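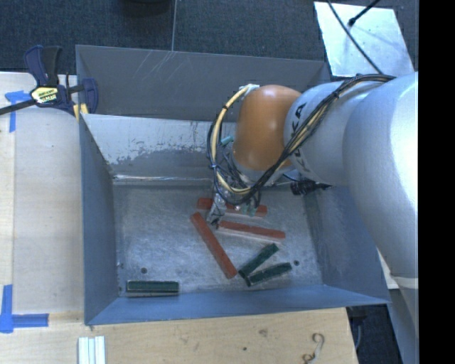
Ask the planning team at Bukwood what they have been writing all year and you'll get a sigh, a smile and then a very long answer, most of it about changing your mind. Their software used to choose a grip, work out a path and stick to it come what may. The new version keeps asking whether the choice still makes sense, which is a lovely idea until a few blocks end up lying close together, as the two green ones do in the metal bin, their left ends nearly touching, and the poor planner has to decide which end to go for (and whether the fingers will fit at all!).

It tries 200 possible grips for each pick, throws out any that would bring the wrist too near a wall, and ranks what's left. By April the team had logged 2492 picks, and the arguments over tea had moved on to the ranking, which one half of the office wants learned and the other half would still much prefer to write by hand.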